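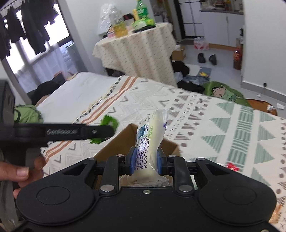 How far has the Durnex archive got since the last report?

The glass negatives are finished, the pattern books are well under way, and the recorded conversations are running behind.

Progress report to the Echevarría Fund
Prepared by Lacey Garside, 13th June

Dear Howard,

Thank you for your patience over the past few weeks, and for your kind note after the open afternoon, which I pinned up over the kettle where everybody could read it. I said I would keep this one shorter than the last. I have tried, but there is a good deal to tell you.

The negatives

You will remember that when the Durnex knitwear works closed, its papers came to us in tea chests, with the glass negatives at the bottom of them, wrapped in old order forms. All 1,557 have now been cleaned, scanned and put into proper four-flap paper sleeves. A few had cracked long before they reached us and those are lying flat between card, and I would rather they stayed there than be handled again. Most show garments on stands, photographed for the travelling salesmen, but there is a lovely run from the works outings and another of the dye house before the roof was replaced. The order forms turned out to be worth keeping too! Several carry pencil notes in the same hand as the wage ledgers, and we have flattened them and given them a box of their own.

The pattern books

These are slower going. Each one has knitted swatches glued to the page, often three or four deep, and the glue has gone brown and brittle. We are photographing every layer before anything is turned back, and where a swatch is firmly stuck we leave it alone. The Himis range is complete, which pleased me enormously, as it was the cardigan everybody's grandmother seems to have owned. The Bruvance books (the heavier winter lines, mostly made for export) are perhaps half done. I had hoped to tell you they were finished, but two volumes had mould along the spine and have had to be kept apart from the rest until they have been looked at by the conservator at the county record office. She has seen photographs and thinks it is old and dormant, though she wants to see the books themselves before she commits herself.

The conversations

I am sorry to say we are behind here. We planned to have recorded twelve former employees by now and have managed seven. Illness accounts for some of that, and one family moved away, and I will admit that I underestimated how long people like to talk before they are happy to have the recorder switched on. The ones we have are splendid. A former linker described learning to match loop to point by feel, and a gentleman from the packing room sang us the whole of a song about a foreman, parts of which we shall have to think about before it goes on the website. Typing them up takes far longer than the talking did.

Money

Spending is close to what we set out. The sleeves and boxes came in a little dearer than quoted, and the scanner hire a little cheaper, since the second month was given to us at a reduced rate. We still have £500 set aside for conservation and I would like your agreement to put all of it towards the two mouldy volumes, should the conservator recommend treatment. If she feels they only need brushing down and airing, I suggest it goes on paying for more typing.

What comes next

Our aim is to have the remaining Bruvance books photographed by the end of August. The online catalogue will then hold around 2,000 entries, each with a short note and the names of people where we know them. Spelling of surnames is a continual puzzle, as the clerks at Durnex wrote down whatever they heard, and we are giving both versions where they differ.

We also need to settle where the originals will live for good. The library has offered the dry store on its upper floor, which is steady in temperature but up a narrow stair, and the pattern books are very heavy. I would value your opinion, Howard, having seen both rooms. Any time in the coming fortnight would suit me for a visit, and I can have the dye house negatives out on the light box for you.

With warmest thanks to you and the trustees,

Lacey Garside
Durnex Archive Project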